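Grip-hold fault (humanoid hands)

By Behrouz Kermani. Last revised September

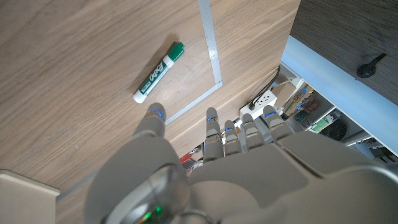

A grip-hold fault is a failure in which a robot hand keeps its fingers closed after the controller has told it to let go. It is most often discussed in connection with five-fingered humanoid hands used for tabletop pick-and-place work, where a small object such as a marker has to be picked up or set down inside a taped outline. The name came into use after the Grollenau trials, in which a hand built by Trisus repeatedly reported itself open while one or more fingers were still bent.

The fault matters for two reasons. A held object can be dragged, thrown or crushed when the arm moves off to its next position. More seriously, a person who believes the hand is open may reach in to clear the table. Makers have tended to file the problem under reliability. Critics, this author among them, think it belongs under safety.

Background

Trisus supplied the hand to the Grollenau workshop with control software called Ojo. Sales material described the release motion as "confirmed", a word that later drew a good deal of argument. What Ojo confirmed was that each finger motor had turned back to its starting angle. It had no reading from the fingertips. If a tendon slipped on its spool, the motor could return home while the finger stayed where it was.

The Grollenau test was a plain one. The hand picked up a pen or marker, carried it and released it inside an area marked with tape. The cycle was run 900 times. Trisus announced the results as a success on the strength of the software log, which showed no failed releases at all.

The fault

A second count, made from video by the workshop's own staff, found 53 cycles in which at least one finger did not straighten on command. In most of these the object dropped anyway and landed somewhere inside the tape, so the cycle was scored as good. In 6 cycles the object was still held when the arm started its return move. One of those ended with the ring finger striking the table edge hard enough to crack a joint cover.

Nearly all the late releases came after the hand had been working for 30 minutes or more without a rest. Trisus put this down to warm motors and a loose spool clamp, and issued a revised clamp. It has never published a test showing that the clamp alone cures the fault. The workshop's staff reported fewer late releases afterward, but they had also shortened the work periods by then, and the two changes can't be separated.

Status lights

Part of the dispute concerns indicator lights. Operators at Grollenau had been taught to treat the hand's green light as a sign that it was safe to approach. According to the manual, green meant only that the controller had power and was receiving messages. It said nothing about whether the fingers were free or the arm was about to move. Trisus has since reworded that page. The behaviour of the light was not changed.

Proposed remedies

The Drekusano method, named for the small firm that proposed it, adds an angle sensor at the last joint of each finger and blocks arm travel until all the sensors agree with the motors. It is sound in principle. It also adds wiring to the most crowded part of the hand, and the only figures in its favour come from Drekusano.

Other users have settled for a cheaper routine: open the hand, wait, close it slightly and open it again before moving. This often frees a sticking finger. It also hides the fault from the log, and a worn tendon can go unnoticed for longer than it otherwise would.

Neither remedy replaces cutting power to the arm before reaching over the table. The trial procedure asked for this, but it was commonly skipped when an object had only rolled a little way off its mark.

Reader comments

tendonitis_bob: We saw the same thing on a three-finger gripper years ago. Log said open, part said otherwise. Marking the spool with paint is a two-minute job and shows slip straight away.

M.: I think you're hard on Trisus. They did send out the clamp for free.

Lathe and Learn: Free clamp, sure, but where's the test? I'd want it run warm, with the same work periods as before.

M.: Fair enough.

Contact the editor | Copyright the author, all rights reserved | Back to top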